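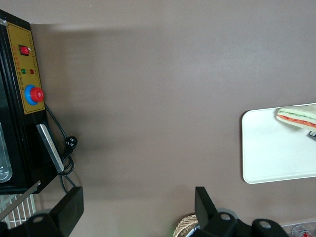
What does Jenley do?

We write and teach short courses that help people get more out of the phone they already own, mainly for taking photographs and shooting video. We also run a help desk for anyone who has taken one of our courses, and we publish free guides on this site.

Last updated: March
Reading time: 3 minutes

About Jenley

Jenley was started by Quyên Đoàn and Radymyr Stelmakh, who met while working behind the counter of a phone shop in Drirkdale. Customers would come back a week or two after buying a new handset and ask the same things. Where had their pictures gone? Why did the video look orange indoors? How did you stop the screen turning itself round? The shop allowed five minutes per customer, and most of these questions needed twenty.

The first class was held in the room over the shop, after closing time, with chairs borrowed from the café next door. It covered focus, exposure and backing up, in that order. We still teach those three things first, although backing up now comes at the start. Too many people were arriving with full phones and couldn't take a picture to practise on.

What we teach

There are 42 lessons in the current set. Each one deals with a single job, such as filming a child's football match from the touchline, scanning old prints, or sending a long video to a relative without it turning to mush. Lessons come as a printed sheet and a video of the same steps. The sheets are in large type and we post them anywhere in the country.

We cover both main kinds of phone. Where a menu has moved after a software update we change the sheet and put the old version in the archive, as plenty of people keep a phone that no longer gets updates.

Classes in Drirkdale take up to 200 people over a term, in small groups. Evening sessions start at 6.30pm and the doors open at 6.15pm. Bring your own phone and charger, and know your passcode. We can't reset it for you.

Who we are

Quyên Đoàn plans the lessons and edits the sheets. She also takes the beginners' class.

Radymyr Stelmakh teaches video and sound. Before the phone shop he recorded weddings, and he has strong views on wind noise.

Tài Kim runs the help desk, which is open from 10am to 4pm. He answers most emails the same day, except in the week after a big software release.

Diễm Lưu looks after the website, bookings and the Phan archive, our collection of older instructions for discontinued handsets. It holds 811 sheets at present. The name comes from Phan Street, where the shop was.

Turkano

Turkano is our booking and lesson app. You don't need it to take a course, and everything in it is also available on paper or by email. It will save lessons for reading offline, and it keeps a note of which ones you have finished. It shows no adverts. We don't pass your details to anyone else.

How we are paid

Course fees cover most of our costs, and the rest comes from sheets sold to libraries and evening colleges. We don't sell phones or accessories, and we take no payment from the people who make them. If a lesson mentions a tripod or a microphone, it is one that we bought ourselves.

Comments

Tín Đặng
Did the video term last autumn. The lesson on locking exposure before you start recording sorted out a problem I'd had for years. Is there going to be a follow-up on editing?

Diễm Lưu (Jenley)
Yes, Tín — four editing lessons are being written now. They will go into Turkano first and the printed sheets will follow.

margaret_w
Sheet 164 in the archive has page two missing when I download it. Page one is fine.

Diễm Lưu (Jenley)
Thank you, I've put the full version up.

Pete H
Is there parking for the evening classes?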